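Medals for everyone? Yes please
July 25, 2018

I did the Anley 18 in June, my first time going past the half, and I came home with a medal the size of a coaster. I love it. It's hanging on the kitchen door and I touch it when I go to get milk. So you can guess how I felt reading the comments under the Driltgate Harriers' race report, where a whole pile of people were saying medals should go to the top finishers and the rest of us should be happy with a banana.

Come on! Who is being hurt by my medal?

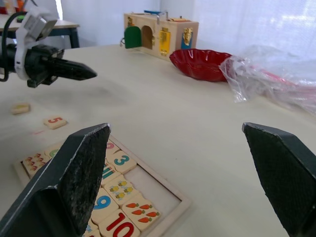 The argument goes that if everybody gets one, it means less. Maybe it does to the guy who won. But he also got his name read out, a voucher for the Tkachenko running store and a handshake from the mayor, so I think he's doing okay. I came in 74th, and I had to walk most of the hill by the reservoir (that hill is a disgrace, by the way, and whoever put it at mile 15 should have to run it twice). My medal says I got to the end, and I did get to the end.

I do have some sympathy on the money side. There were 500 of us signed up, and medals and ribbons don't come free. If a small race told me it was medals or a second water stop, I'd take the water -- it was hot out there, and the cups ran out before I got to the last table. Or make it optional. The Trakura Trail 10K lets you tick a box to skip the medal and knocks 2 dollars off your entry, and plenty of people I run with do just that. 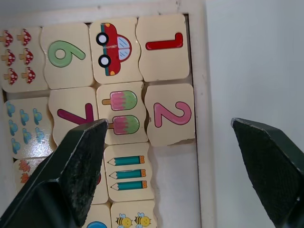

What bugs me is the tone. Slow runners pay the same entry fee as the fast ones, and we're out on the course for a lot longer. We train before work in the dark too. I was up at five all spring, eating cold toast over the sink, and I don't see how that's worth less than someone else's five o'clock toast just because they've got longer legs.

Anyway, I've signed up for Anley again next year. If they bring back the orange ribbon I'll be thrilled, and if they move that hill I'll be even happier.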